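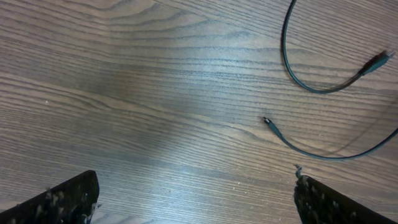 Uriel Barrera wanted it minuted before anything else that a cable left on the wood overnight is a cable he will put away himself, wherever he likes, and that people who then can't find it should not come and ask him. So minuted!

Lernstead Workroom — Tables and Cables Meeting, Minutes

Month: February
Started: 4:10 p.m., a little behind, as the kettle was going
Taken by: me again (I still say we should rotate this, see the end)
Here: Uriel, both of the upstairs tenants, the two who share the corner desk, me
Sent word they couldn't make it: the bookbinding people

1. Last month's minutes

Read out, fairly fast. One correction: I had written that the blinds were getting cleaned and it should have said measured. They have been measured. Somebody has the piece of paper with the measurements on it and will look in their coat.

2. The wooden table

We spent most of the hour on this, which I think surprised all of us. You will remember that the table came from Flunudwood with the building, and everyone is fond of it — I love the grain on it, those long streaks running side to side, and I said so, and was told to stick to the agenda. The question was whether to refinish it now, in the spring, or leave it alone for another year.

I had two prices to read out. Medrano would come and take it away, sand it, refinish it and bring it back for $3,559, and yes, I did check the comma. The other way is that we do it ourselves with a tin of Gradia hard oil, and with the pads and rags and masking tape that comes to $106. There was a bit of a silence after the first number and then everyone talked at once.

For Medrano: it would be done properly, it would be done once, and we wouldn't have six people with six ideas about how much oil is enough. One of the upstairs tenants had a sideboard done by them and is very happy with it. Against: the money, plainly, and also getting it through the door. It came in with the legs off and none of us is sure where the right wrench went.

For doing it ourselves: cheap, we'd get to keep the color as it is (I would hate for it to come back gray, or yellow, or shiny like a bowling alley), and it could be done over a long weekend with the windows open. Against: the smell, the dust, and the fact that the last thing we refinished ourselves was the step stool. We all looked over at the step stool.

Uriel said that before we spend a cent on oil we should agree how the table gets used, or we'll be having this same talk next winter. He thinks plugs do more damage than cups. A cup leaves a ring and you can see it and get annoyed, but a metal tip dragged over the wood leaves a line so fine you only catch it with your cheek down near the surface and the lamp behind you. He has apparently done this. We agreed that he's right and moved straight into the cables from there, so item 3 really started about halfway through item 2, and I've split them up here to make it readable.

Decided: we go with the Gradia oil, with a trial patch on the underside first. The patch gets left a full week. If it changes the color in a way we don't like, we stop and talk again.

3. Cables

The current system is a shoebox. I'd like it noted that I started the shoebox and that it worked fine when there were fewer of us. Now everything in it is knotted up with everything else, and people have given up and leave their leads lying wherever they last used them.

Several ideas went round. Hooks on the wall behind the table got the warmest welcome at first, then it was pointed out that the wall is plaster and we'd have to ask before drilling. Drawer dividers were liked by the corner desk and by me. Somebody suggested throwing out every cable that can't be matched to anything by the end of the month, and the upstairs tenants looked quite pale, so we went for something gentler.

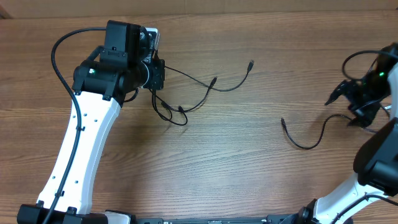

The gentler version goes like this. Each lead gets a paper tag near one end with initials and what it's for. No initials, and it goes in a bag on the shelf marked "whose?" where it can sit until summer. I offered to buy tags, and the ones I found come in a bag of 370, which got a laugh, but they're only a few dollars and we can use the leftovers for keys and jars and so on.

On coiling: loose loops, please, and a soft tie. One of the corner desk pair (she winds them around her elbow, and I used to as well) was persuaded to stop. Uriel showed us the over-and-under way with the kettle cord, twice, and it does lie flatter. I couldn't follow it from across the room and have asked to be shown again slowly.

If you need connectors out on the table while you're working, then obviously have them out, that's what a table is for. Put the felt mat under the ends where there's space for it. The mat is the green one, rolled up next to the atlas.

Decided: tags, bag, mat. Hooks to come back next time if we get a yes about the plaster.

4. Lamp

Short one. The desk lamp flickers if you touch the switch in the middle. A new switch is cheap and one of the upstairs tenants would enjoy fitting it. Agreed. 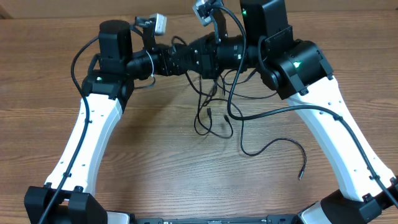 Page last changed: February, 9:25 p.m. (price in item 2 corrected)

5. The long weekend

If the trial patch goes well we'll want the table cleared the evening before, wiped down with a barely damp cloth, and then left to dry right through to the morning. Sanding along the grain only — it was said three times by three different people so I've put it in once for all of them. Two thin coats, with a night in between. Bring old clothes and something for lunch. The oily rags get laid out flat outside afterward and never balled up in the trash, and Uriel will be in charge of that part.

The bookbinding people will need somewhere to fold while the oil cures. I said they could have my end of the long bench. They don't know yet, so if you see them first, please tell them!

6. Anything else

The shoebox can be had by anyone who wants it once it's empty. It's a good shoebox.

The coat has been searched and the blind measurements weren't in it.

Rotating the minutes: raised by me, received politely, no takers. Back on the list for next month.

To do

Me: tags, oil, pads, tape. Ask about drilling into the plaster.
Uriel: trial patch on the underside, and a second lesson in coiling.
Upstairs: lamp switch, and hunt for the wrench in case we want the legs off after all.
Corner desk: empty the shoebox, start the "whose?" bag.
Everyone: tag your own leads before the next meeting.

Finished at 5:20 p.m. Same time next month, and I'll put the kettle on earlier.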